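Durklow Kitchens wants $402 to "reseal" our countertop. A thread, because I have been reading the paperwork all evening and I'm in a mood.

1/ The counter went in last February. White, plain, the cheapest one Durklow had. The sales guy said wipe it with a damp cloth and forget about it. I wrote that down at the time. I write everything down, ask my sister.

2/ Now there's a letter. 19/09/2018 at the top, "Dear Valued Homeowner." Apparently my surface is due for its first protective treatment and the warranty "may be affected" if I skip it. May be. Love that word.

3/ So I got out the original warranty. 17 pages. The word "treatment" does not appear in it. The word "reseal" does not appear in it. There is a paragraph about not sitting on the counter.

4/ The product they'd use is called Gerex. The leaflet says it makes surfaces 63 percent more resistant. Resistant to what? Coffee? Knives? Time? More than what? No answer in the leaflet, and there's a footnote mark that leads to no footnote.

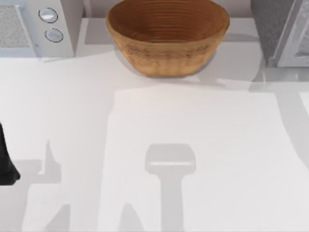
5/ I called. On hold for 48 minutes, same piano tune the whole way. The woman who picked up was nice about it and read me the leaflet. I said I have the leaflet. She read me the other side of the leaflet.

6/ Asked her straight out: if I don't pay, is my warranty gone, yes or no? She said she'd "recommend staying current." I asked for that in an email. Still waiting on the email.

7/ Somebody will tell me their brother-in-law had Gerex done and water beads right up on it. Fine. Water also beads up on a car hood the day you wax it. Call me in a year.

8/ The address for Gerex is a suite in the Tromorberg building. The address for Durklow's service department is a suite in the Tromorberg building. Same floor. Could be chance. I'm sure lots of nice companies like that floor.

9/ A neighbor got the same letter and her counters are from Hsieh. Different store, different material, put in years before mine. Same "first protective treatment" wording. How is it her first if it's due now, and mine's due now too?

10/ Before anyone asks: some stone does need sealing. I know that. My parents had to do theirs and they did it themselves on a Sunday with a rag and a bottle from the hardware store. It did not cost them four hundred dollars.

11/ I've sent Durklow a letter asking which page of the warranty they mean. Regular mail, kept a copy. If you got one of these too, please don't pay until you've read your own papers, and tell me what your percent number is. I want to know if everybody gets 63.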